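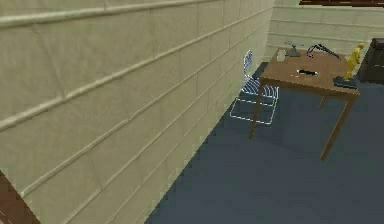
How Do You Test a Robot Arm Without a Robot?

Before a robot arm picks up its first real object, engineers at the Pendoscombe Learning Center try it out inside a computer. They build a simulation, a pretend place where furniture, floors and walls are all drawn by a program. If the arm drops something there, no repairs are needed.

This year the center compared two controllers. A controller is the set of instructions that tells an arm how to move. The first, Gondel, plans the whole movement before it starts. The second, Yoshida, makes small corrections as it goes.

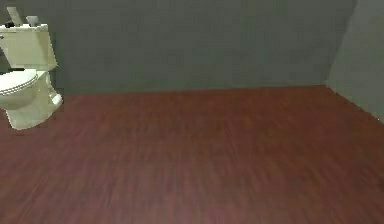 Each controller was given 300 tries at the same 4 tasks. A fair test changes only one thing at a time — in this case, the controller. The arm, the gripper and the objects stayed the same. Gondel was faster, but Yoshida dropped 66 fewer objects.

Simulated cameras matter as well. A camera placed high up shows more of a room, while a low one may have its view blocked by furniture.
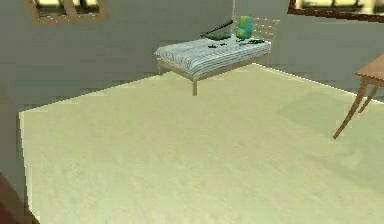
A simulated bedroom with a striped mattress, seen from above.

Engineers study the results and then repeat the best tests with a real arm.

Contact: Dougal Jardine, Room 413 | © Pendoscombe Learning Center | Back to top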